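Clearing out the hall closet before the move to Plivisgate. Posting as I go so I stay on task. 1/

Everything from a shelf goes on the table first. I tried sorting straight from the closet last May and ended up putting most of it back. 2/

The table has the beige waffle cloth on it. It was the cheap one from Avton and it has held up fine. Small things don't roll around on it the way they do on bare wood. 3/

Second shelf went quicker than the first. Rubber chicken, blue spray bottle, toothpaste, a roll of white tape, a couple of other bits.

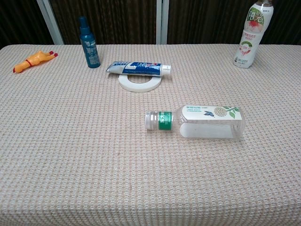

The chicken is going in the dog box. The dog has had 2 of these and this one still has its feet. 4/

Toothpaste goes to the bathroom bag. I keep buying it because I forget there's a tube in the closet. Same story with batteries. 5/

Tape stays out until the last day. I packed the tape first when I moved to Pitberg and had to go buy more at 9 at night. 6/

Spray bottle stays out too. The shelves need a wipe once they're empty, and I'd like the deposit back. It's $200. 7/

Boxes so far: 18 closed, all labeled on the side and on the top. If you only label the top you have to unstack them to find anything. 8/

Still to do: top shelf, the coats, and the bag of cords from the old Dinsa printer. I don't have the printer anymore. The cords are going. 9/

Taking 20 minutes for a sandwich and then the coats. If anyone nearby wants hangers, message me before tonight. 10/10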